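Open day, Zarnosham
7 June 2019

Second stop on the tour, after the Skolska depot. Dagmar Vávra took us through the Fesville rooms and kept mostly to fittings and finishes. Questions were held until the end. 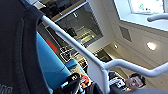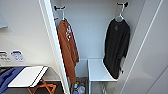
White tubular frame with grey padding and a teal-blue cushion; closet alcove with two garments on hangers.

The tubing is matte white with a slight gloss, joined at a flat plate. Ceiling light comes from a skylight and round recessed fittings. The closet is shallower than I expected — two hooks, a shelf at knee height and a barred metal rack under it. The black garment, on the right, reaches past the shelf and rests on its corner. A lower shelf would suit it better.

The rooms open again in November.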